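Chain wear: check it before you ride into fall
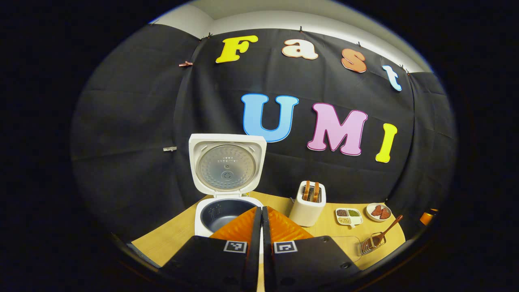
August is when most of the worn-out drivetrains come through the door at Wasness Cycles. People have put in their long summer rides, the chain has stretched past the point where it meshes properly, and by then it has started to take the cassette with it. A chain is cheap. A chain, a cassette and two chainrings are a good deal more.

The word "stretch" is a little misleading. The metal plates stay the same length. What changes is the pins and the rollers, which wear against each other until there is play at every link. Add up that play over the whole chain and it measures longer than when it was new.

You can check this at home with a 12-inch steel ruler. Shift to the big ring so the chain is pulled tight on top. Line up the zero mark with the center of any pin and look at the pin nearest the 12-inch mark. On a new chain the pin will sit right on the line. If its center is 1/16 inch past the line, replace the chain. If it is 1/8 inch past, the cassette is probably worn too and a new chain may skip on it.

A drop-in chain checker is faster. We sell the one from Stevari, which has a 0.5 side and a 0.75 side. For 11-speed and up, change the chain when the 0.5 side drops in fully. For 10-speed and below you can go to 0.75. Check in a few different places, as chains do not always wear evenly.

How long should one last? Gemma Rudd in our workshop sees road chains go 2,000 miles with regular cleaning, and some go well past that. Gravel and mountain chains wear out sooner, and a chain that is ridden wet and put away dirty can be finished in one season. E-bikes with a mid-drive motor are harder on chains than anything else we work on. If you have one, measure every month.

Cleaning does more for chain life than the brand of lube. Wipe the chain down with a dry rag after each ride. When it looks black, use degreaser and a brush, rinse, and let it dry completely before you put any lube on. One drop per roller on the inside of the chain is enough. Backpedal for a minute, leave it a while, and wipe off whatever is on the outside. Lube left on the outer plates only picks up grit.

When you buy a replacement, match the number of speeds on your cassette. An 11-speed chain is narrower on the outside than a 10-speed one and they should not be mixed. Count the links on your old chain, or lay the two side by side, and remember that a worn chain will hang a little longer than a new one with the same number of links. Use a new quick link as well. Most of the ones for narrow chains are made to be closed only once.

Small rings deserve a look while you are down there. If the teeth on a 32-tooth single ring are hooked like shark fins, a new chain will run rough on it.

Fatos Golob has put together a drawer of chains for older bikes, including 6-, 7- and 8-speed, so ask at the counter if you have had trouble finding one. We also have the Juhl cleaning brushes back in stock in both sizes.

Chain checks at the shop are free and take a couple of minutes. You do not need an appointment. Fitting a new chain is usually done while you wait, except after 4 p.m., when we may ask you to leave the bike overnight.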